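About Pundlow

Pundlow publishes match reports, refereeing analysis and stadium policy coverage for lower-division soccer. The site covers leagues that get limited space elsewhere, and its main subject is how the game is run: registration, discipline, ticketing, ground safety and the written rules behind each.

What we cover

Match reports are filed from the ground. A report lists the lineups, substitutions, cautions and dismissals, followed by an account of play. Reports are published the same evening. Corrections are added at the foot of the page with a note of what changed, and the original wording is kept in the page history.

Discipline coverage follows a case from the referee's report through to any appeal. We publish the charge, the rule cited, the finding and the penalty. Where written reasons are released, we link to them in full. Where they are not, the entry says so and stays open.

Stadium policy covers entry rules, segregation of visiting fans, stewarding and complaint procedures. Clubs are asked to confirm their current policy before each season, and any page that has not been confirmed carries a marker until it is.

The archive

The archive holds 2913 match reports from 148 clubs. Each report is indexed by competition, ground, referee and result. Older entries were typed from printed programs and may lack substitution times. Readers who hold a program for a match with missing data can send a scan through the contact form.

Search runs on Flultel, our own index, which was rebuilt one September to handle clubs that have changed their names or merged. A search for a former name returns results under the current one, with the former name shown in brackets. Flultel does not index reader comments.

How we work

Pundlow is owned by Zokico, a small publishing company that also produces fixture calendars and printed ground guides. Zokico sets the annual budget. It does not see reports before publication and has no say in which matches are covered.

Every report is read by one editor before it goes live. Disciplinary stories are read by two. Contributors may not report on a club where they hold a season ticket, a paid post or shares – this also applies to photographers.

Comments are open for 5 days after publication and are limited to 1000 characters. Abuse directed at players, officials or other readers is removed and the account is closed. Accounts closed for this reason are not reopened.

The office

The editorial desk and the archive share one floor. Mail is opened on Tuesday. Visits to the paper archive are by appointment, and material can be viewed on site but not borrowed.

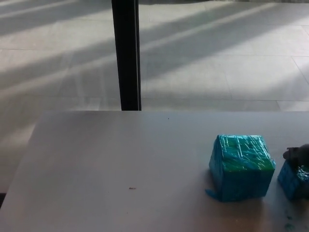
Tabletop with wrapped cube.

Funding

Income comes from subscriptions, archive licensing and a share of ground guide sales. We do not carry betting advertising. Ccori handles subscription payments and renewals, and card details are not stored on our own systems.

Contact

Corrections, complaints and archive requests each have a separate option on the contact form. Complaints about a published report should give the page title and the passage in question. A complaint is handled by an editor who did not work on the report – if it is upheld, the correction and the date of the change appear on the same page.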